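Larnix Open Day: Common Questions

When can I come?
Doors open at 11 and close at 6, every Saturday-free week in August. Large groups should write to Georges Qudah first.

Can I try the grippers?
Yes. You hold one in each hand and work through a short household task with a guide. 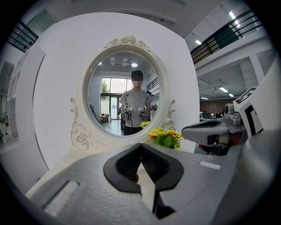
Most people need a few minutes to get used to the grip. Children under 11 can watch from beside the guide.

Is there parking?
Use the Brasley lot. The gate code is 882.

Do I need to book?
Only for groups.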